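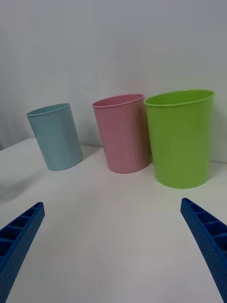
Thread on melt flow index, for people who buy molded plastic parts and keep getting data sheets they can't read. Mostly polypropylene, mostly injection molding. 1/

Melt flow index (MFI, also MFR) is the mass of polymer that comes out of a standard die in ten minutes, at a set temperature and under a set load. Units are g/10 min. For PP the usual condition is 230 C and 2.16 kg. 2/

A number without the condition is useless. PE is normally run at 190 C, so you can't put a PE value next to a PP value and compare them. I still see purchase specs that say "MFI 20" and stop there. 3/

High MFI means the melt is runny, which goes with shorter chains on average. Low MFI means it is stiff to push. Thin walls and long flow paths want a high value. Parts that get dropped or bent usually want a lower one, all else equal. 4/

All else is seldom equal. A nucleated grade, a random copolymer and an impact copolymer can all sit at the same MFI and behave nothing alike in a drop test. 5/

It's also a single point at a low shear rate. Inside a gate the shear rate can be 1000 per second or far more, and the melt thins out by an amount the MFI doesn't tell you. If you need fill behavior, ask for a capillary curve. 6/

Case from work. Heltgate had a drinking cup that started short-shotting at the rim on one tool. Same press, same settings sheet, new lot of resin. The certificate said 20, same as always. 7/

We ran the lot ourselves and got 20 as well. So the resin was in spec and the argument with the supplier was over before it began. I had already written half the email. 8/

The masterbatch was the difference. Purchasing had moved the color to a carrier resin with a much lower flow, let down at 2 percent. That alone shouldn't matter much. But the dosing unit had been set for the old pellet size and was overfeeding. 9/

Recalibrated the feeder by weight, rim filled. No change to melt temperature or injection speed. The tool had been blamed for a month and had been out for polishing once. 10/

Things I'd put in a spec now: test method, temperature, load, target and tolerance, all on the same line. Then the same again for the masterbatch carrier. Hardly any buyer asks for the second one. 11/

Regrind: each pass through the barrel cuts PP chains a bit, so MFI climbs. Test the blend you mold from. Testing virgin pellets and then adding regrind at the hopper tells you nothing useful about the part. 12/

You can test the molded part too. Cut it up, dry off any surface water, run it. If the part reads far above the pellets, look at barrel temperature and residence time. A small shot in a big barrel is the usual suspect. 13/

Someone asked about the Flonduvby bench unit. It's fine. Clean the die while it is hot, check the bore with the go/no-go gauge, and don't trust the timer cut if the strand has bubbles in it. Pack the charge in small portions and most of the bubbles go away. 14/

Also asked: does MFI affect shrinkage? Indirectly. Easier flow lets you pack the far end better, and chain length has some effect on crystallization. Wall thickness and mold temperature will move your dimensions more. Measure after 48 hours, not at the press. 15/

Correction to 9: "overfeeding" is by weight. The volume per turn of the screw was what it had always been. The new pellets are smaller and pack tighter — more mass per turn. Thanks to the two people who wrote in. 16/

Next thread is on drying, and why PP mostly doesn't need it and PET very much does. Probably April. 17/17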